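Pantry Sorting and Label Legibility in a Shared Student Kitchen
Project report, Eltthorpe Hall
June 19, 2023

1. Purpose

The shared kitchen on the second floor of Eltthorpe Hall has one pantry cabinet for dry goods and drinks. Residents reported that items were bought twice and that open packages were pushed to the back. The project tested whether sorting by category, with the product name turned to the front, would shorten the time needed to find an item. The work was done under the course project Pitia. A budget of 2,000 cents was approved for bins and labels, of which 1,697 cents were spent.

2. Starting condition

The cabinet held 47 items at the first inventory. Drinks, canned food and baking supplies were mixed on all shelves. Tall containers stood in front of short ones. Many packages were turned so that only a side panel or the list of ingredients faced out.

3. Method

All items were taken out and placed on the counter. Each was assigned to one of 5 categories: drinks, cans, grains, baking, and snacks. The category was decided from the front of the package alone. If the front did not settle it, the item was turned and the side text was read, and this was recorded as a second look.

For each item we noted the main color, the largest text, the smallest text that named the contents, and any picture of the contents. Package height was measured with a steel ruler. Rounded containers were harder to record than boxes, as print that runs along the curve can be read only from a narrow angle. On drinks the largest lettering was often a brand or a decorative word, and the kind of drink was given in much smaller type. 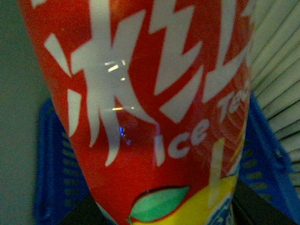
For iced tea, the word "Ice" and a lemon were treated as enough to place a container in the drinks category without a second look. A fruit picture alone was not accepted, because fruit also appears on snack and baking packages. Color was not used as a sorting rule. Red was common in three of the categories and would have caused errors.

After sorting, the shelves were wiped and refilled. Drinks went to the bottom shelf – the only one with enough clearance for tall containers. Cans and grains were placed at eye level. Two layouts were compared. Layout Omo put the tallest items at the back, and layout Bawa put them on the left side in a single row. Each layout was kept for one week in June.

4. Results

Search time was measured with a stopwatch, from opening the door to touching the item. Mean time was 14 seconds before sorting, 8 seconds with layout Omo and 6 seconds with layout Bawa. Bawa used more shelf width, and snacks had to be stacked in two layers. Most second looks were in the baking category, where several bags had been folded over the product name.

5. Limits

The same residents took part in both weeks, so part of the gain with Bawa may come from practice. The stock also changed during the test as food was used up and replaced. New items were added to the inventory at the end of each week only.

6. Recommendation

Layout Bawa should be kept, with the drinks row on the bottom left. Folded bags should be clipped below the product name. Containers with curved sides should be turned until the word naming the contents faces the door, even if the larger lettering is then off center. The inventory sheet is taped inside the left door and should be updated when the cabinet is restocked.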